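Povora Student Team Takes Laundry Folding Into Family Homes

POVORA – The Clusten robotics club will show its laundry-folding project at the school's open evening in March. The club has 39 members, and six of them work on folding.

Students record the task with hand-held grippers, then use the recordings to train the club's robot arm, Flement. They have 304 recordings so far.

"Dark clothes are the hardest – the folds barely show," said team captain Lies Visser. 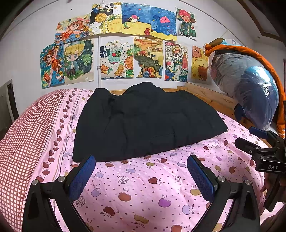 A folded black garment on a bed, with two of the grippers. Photo: Clusten robotics club

Contact: Corrado Palumbo, club adviser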